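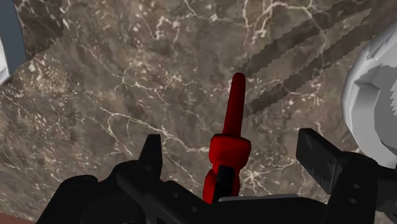

Zavow Manipulation Group / Forum / Sim Data Collection

Thread: Shadow edges in wrist view, marble countertop set

tarn_bolt
Posting a wrist view from the countertop set before we commit to the full collection. Red object is in the gripper, upright, rod end away from the palm. My concern is the two dark diagonal bands on the marble at upper right. The edges are stair-stepped. I read them as low-resolution shadow maps, and the lower one ends right by the tip of the rod. A policy trained on this could learn to use that edge as a position cue. Real shadows won't give it one.

We have 309 demos on this texture so far. I would like to stop and re-render.

quillfeather
I'd keep going. The veining is far busier than the band edges. If the encoder picks up on contrast, it has a whole slab of white cracks to latch on to first. Jagged shadows are well down my list.

tarn_bolt
The veins are fixed to the slab. The bands, if they are shadows, move with whatever casts them. That makes them correlated with the action. The veins are a nuisance and the bands are a leak.

nine_volt_sam
Can you re-render without redoing the teleop? On the Predix import we stored joint states and object poses at every step, so replay was a config change. If Wemusix logs the same fields you lose machine time and no operator time.

tarn_bolt
Wemusix logs joint states. Object poses are logged only at the start of the episode and at grasp. Replay drifts on contact. I tried 9 episodes last night and 2 of them dropped the object on the way up.

nine_volt_sam
Then replay, filter on success, and collect the shortfall again. Still cheaper than throwing out the set.

quillfeather
Filtering on replay success biases you toward easy grasps. Look at how this one is held. The red base sits down between the fingers and the right finger is farther from it than the left. Off-center grasps like that are the ones I'd expect to fail in replay, and they are the ones we need in the data.

nine_volt_sam
Fair. Log the seed and the grasp offset for every rejected episode, then recollect from those same starts.

hexkey
Separate issue. What is the black insert in the lower half of the base? It runs down into the gripper. If that is a fixture, the object is attached and these aren't grasp examples at all. They belong under transport.

tarn_bolt
I have to check the asset. The object came over from the Mishra tasks and I haven't opened the file. If there is a constraint in there I'll relabel.

hexkey
Please do that before any re-render. The label matters more than the shadows. I would also randomize the countertop. One brown marble for the entire set is thin.

quillfeather
Agreed on the countertop. Still don't agree on stopping. Train on what exists, evaluate with shadows off, and see if success moves. That is a 90 minute job on one node.

tarn_bolt
OK. Order of work:

1. Open the asset, check for a constraint, fix labels.
2. Ablation with shadows off at eval.
3. If success drops, raise shadow map resolution, replay, recollect the rejects.

Collection is paused until step 2 is in.

quillfeather
I would have left it running, but fine. Send me the checkpoint path and I'll queue the eval.

hexkey
Add full object pose logging to the Wemusix config while it's paused. Every step, same as Predix.

tarn_bolt
Added. Storage per episode goes up a little. Checkpoint path is in the run notes.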